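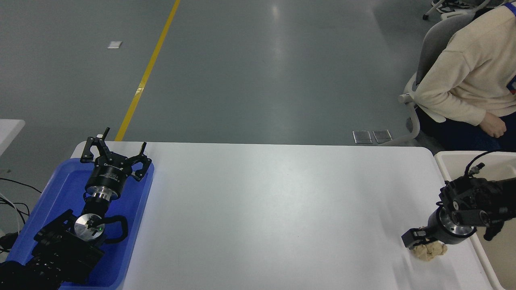
Shared Workshops Should Publish Their Failures

Milovan Trajkovski

The Jultgate workshop has spent 15 months on its two-arm cloth folding build. Members deserve a full account of that work — including the grips that slipped and the parts that were returned. Fitting a three-fingered gripper on one arm and a parallel gripper on the other was a sound decision. The reasons for it remain unwritten. A budget of $3,000 leaves little room for repeating old mistakes. The workshop should open its build log to all members by March.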